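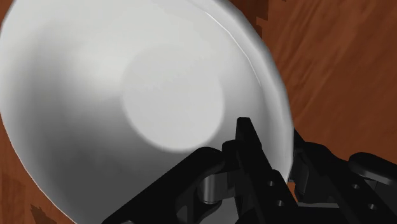

Soup Supper Returns to Llewellyn Hall With New Bowls and an Old Recipe

Jan 24, 2020 - Anyone who grew up in Kerneck will tell you that winter here has two halves, the part before the soup supper and the part after it, and it is a pleasure to report that we are nearly at the turning point again. The doors of Llewellyn Hall open at five o'clock next weekend for the town's annual supper, and if the sign-up sheet at the library is anything to go by, the long tables are going to be full from one end to the other.

As of this morning there were 141 names on the sheet, several of them written in pencil by people waiting to hear from their grown children, who may or may not be driving over from Bruvent for the evening. There is room for more, so please don't be shy. A late name is as welcome as an early one, and there's always somebody willing to slide down the bench.

The kitchen will once again be in the hands of Crescencio Ochoa, who has been making the white bean and squash soup for 14 winters and who still starts it the night before. He learned it from his aunt, and he has changed it only once, the year the store ran out of thyme and he used sage. "People asked me for the recipe that year more than any other," he told us, laughing, "so I kept the sage, and I hope my aunt forgives me." There will be a chicken and rice soup as well, and a tomato one for the children, who are known to be particular.

The big change this year is at the serving table. For as long as most of us can remember, supper came in paper cups that went soft before you reached the bottom, and a great many good sweaters have suffered for it. Last June the town library and the Friends of the Hall held a yard sale to raise money for real dishes, and thanks to a very busy pie stand (and one extremely handsome rocking chair) they brought in $4000. That was enough for soup bowls, spoons, a few large serving bowls and a used dishwasher that Yesenia Galindo found for sale in Hement and talked the owner into delivering.

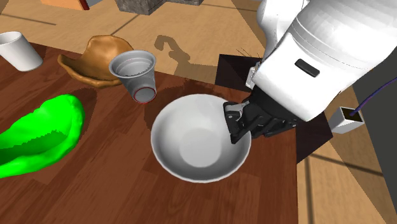

A large white bowl on a reddish-brown wooden table.

Galindo, who runs the children's room at the library, spent a good part of the fall choosing the dishes, and she is the first to admit that she may have given the question more thought than it needed. She wanted something plain that would go with anything, wide enough to hold a decent helping and easy for small hands to manage. She also wanted the bowls to stack, because the hall's cupboards are deep but not very tall, and whoever built them seems to have had dinner plates in mind and nothing else.

"My grandmother used to say soup tastes better when you can put both hands around it," Galindo said. "I thought about her the whole time I was shopping. I think she would have come, and I think she would have brought her own spoon anyway."
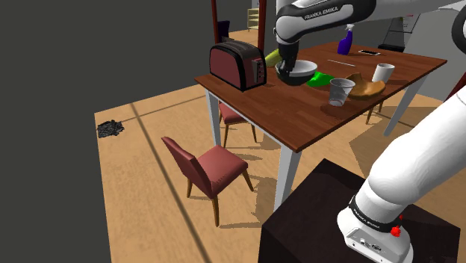
Supper costs $10 for adults, and children eat free, as they always have. The money goes toward heating the hall through the rest of the winter, which matters a good deal to the quilters, the chess club and the toddlers' music hour, all of whom meet there while the snow is on the ground. If ten dollars is a stretch this month, come all the same and have a second helping while you're at it. The box by the door has a slot in the top and no one keeps an eye on it.

Bread is still needed, especially anything with a good crust, and so are cookies and bars for the dessert table. You can drop them off in the hall kitchen any time after three on the day of the supper. Please put your name on the underside of your dish with a piece of tape - there is a glass pie plate from last year still sitting behind the library desk, and Galindo would dearly love to see it go home.

There will be music after the meal, with the piano freshly tuned and the high school's fiddle players promising two new waltzes along with the old ones. Parking is behind the hall and along the church side of the street, and the side entrance has a ramp. To add your name to the sheet, stop by the library during open hours or call the front desk and ask for Yesenia.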